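Notes on the Plurodberg passenger list

I finished the inquiry report on the Plurodberg grounding on Wednesday. It runs to 1,523 numbered paragraphs, and most of the news coverage used the first dozen. The part I wanted was the section on how families were told who had come ashore, which starts late and is poorly indexed.

The basic facts were never in dispute. The ferry left Basormont in September with 246 people on the manifest, lost steering outside the channel, and struck the breakwater at Segers a little after 9 p.m. Two people died. Everyone else was taken off by lifeboat or by the harbor tugs. The last tug tied up before midnight, but the final family was not given an answer until the next afternoon.

The report puts most of that delay down to record keeping. Survivors were landed at both the north quay and the fish dock, and each had its own sheet. The north quay sheet recorded surname, first name and date of birth. The fish dock sheet recorded name as spoken and a wristband number. The hospital used a third system with no field for either. When the sheets were merged, the same man could appear as three people, and a woman taken straight to surgery might not appear at all.

Cosmin Onu, whose brother was on board, gave evidence on this. He drove to the hospital, was sent to the fish dock, was sent back to the hospital, and gave his brother's description at every desk. His brother had been on a ward the whole time under a reversed name. The transcript of his evidence is in the second annex and should be read in full. He is precise about times.
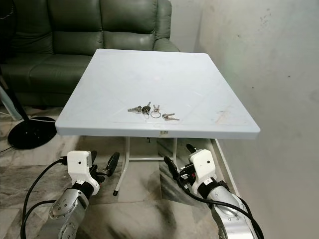 Folding table, scuffed near the front edge.

The recommendations are modest. One list, one owner, one phone number. Wristbands issued at the first point of contact and kept on through triage. A printed copy every half hour in case the network drops. The ferry company had bought a registration package called Truton the year before, and it would have done most of this. It was installed at the Basormont terminal only.

I have two complaints about the report. The timeline in the main text uses local time and the annexes use UTC, without a note on the page, so several events seem to happen twice. It also treats the family waiting room as a matter of catering. The witnesses describe it as the place where wrong information was passed on, by staff reading from an old printout, and that deserved its own finding.

The harbor authority has until spring to reply. I will post the paragraph references for the wristband section separately, with the times converted.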